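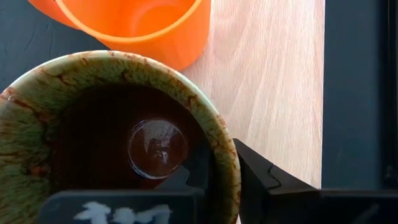

Wrist camera view with the fingers either side of the glazed cup, orange cup behind.

26/08/2019

Second round with the Stomo gripper, after most of June went on the Sirska. Same arm, same Lawal controller, same wrist camera, so the only thing that changed is the hand.

The Sirska opens to 90 mm and closes quickly, but its force setting is coarse. At the lowest step it still tipped the ceramic cup when one finger touched first. The Stomo has finer control and a stepped finger profile. I like the control. The step I am less sure of — from the wrist it rises over the near edge of the drink and covers part of the rim I need for the pose estimate.

Dark liquid in a mottled glaze is a poor target anyway. The green and cream parts of the rim segment well enough, the brown drips less so, and a bubble on the surface gives a bright highlight that the ellipse fit likes to grab. The plastic cup gave no trouble with either hand.

I logged 469 grasps with the Stomo at 4 force settings. Setting two is the one I have kept. Setting one let the cup slip on the lift, and three gained nothing.

Still to do: move the camera further back on the Pendmont bracket and rerun the rim fit with the fingers masked out.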